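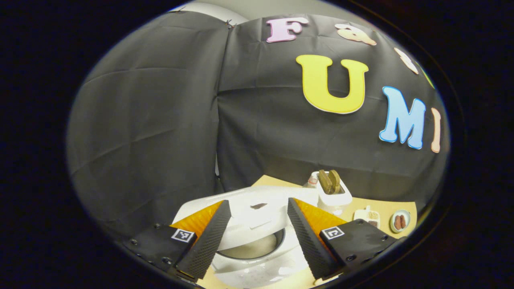 Catrin Prothero asked whether the booth checklist could put fire exits ahead of paperwork, as the old one had people hunting for certificates while the aisles filled up with boxes. It now does. The order below is the order to walk in.

BOOTH AND ROOM SAFETY CHECKLIST
Brovley Hall, May show
Use one sheet per room. Mark each item OK, FIX or N/A and write a comment for every FIX.

Exits and aisles

Exit doors open fully from inside without a key. OK
Comment: The side door by the loading bay sticks at the bottom. It opens with a normal push. Harries will plane it after the show.

Exit signs lit and not covered by banners. FIX
Comment: Tindero had a banner across the sign at the east door. They were asked to lower it. Look again before opening.

Aisles clear to the tape line. FIX
Comment: Empty cartons behind the Trilto booth. Cartons go to the store room, which holds more than people think if they are flattened first.

Room limit posted at the entrance. OK
Comment: Main room is 200. Sign is new and readable from the corridor.

Electrical

Extension cords undamaged, not run under rugs or through doorways. FIX
Comment: One cord with cracked insulation near the plug. Taken out of use and tagged. Exhibitor was given a loaner and signed for it.

No power strip plugged into another power strip. OK

Total load on each booth outlet under 2,000 watts. OK
Comment: The kettle and the heater at the tea table were on the same outlet. Heater removed – it was on the banned list anyway.

Ceiling lights working, covers secure. OK
Comment: One light near the coat rack buzzes. Reported to Harries.

Cords taped flat where people walk. OK
Comment: Cloth tape only. Packing tape had lifted by noon last year.

Drapes, backdrops and signs

Fabric has a flame-resistance label, or the exhibitor has a certificate. FIX
Comment: Two exhibitors left theirs at home. A photo of the certificate is fine if the date can be read. Both have until opening.

Fabric kept away from lamps and anything that heats up. OK

Clips and ties hold when the fabric is pulled gently by hand. OK
Comment: Pull at the corners as well as the middle.

Lettering and displays fixed firmly, nothing heavy overhead. OK

Sprinkler heads not blocked or used as hanging points. OK
Comment: Ask before hanging anything from the ceiling. The answer is usually no. 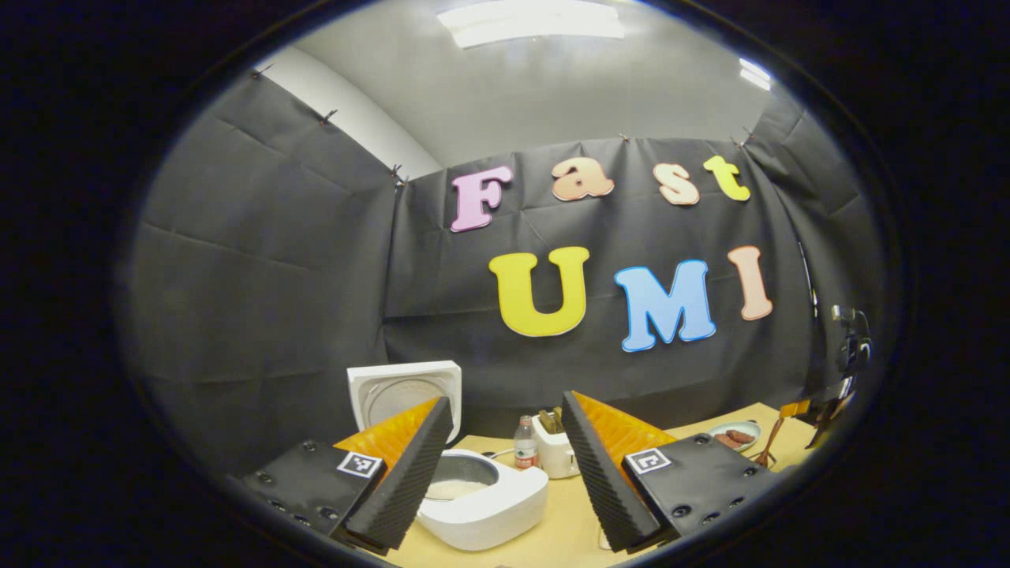

Tables, stands and lifting

Table legs locked. OK
Comment: The older folding tables have a ring that has to be slid down by hand. Check them all, even the ones that look right.

Load on the rolling platform under 340 pounds. OK
Comment: The limit is painted on the side. Wheels locked when parked.

Tall stands stable with the doors open. FIX
Comment: A brochure rack at the Tindero booth moved in the draft. They will weight the base or lay it down.

First aid and extinguishers

Extinguishers on their hooks, gauge in the green, tag in date. OK
Comment: The one by the kitchen was behind a coat rack. Rack moved to the other wall – please leave it there.

First aid kit sealed and complete. FIX
Comment: Seal broken, burn dressings missing. Replacement kit is in the office until this one is restocked.

End of day

Booth power switched off at the wall.
Trash out, including the bins behind the drapes.
Side door checked from outside.
Comment: Left blank until Sunday closing. Return all sheets to the office tray with the FIX items circled.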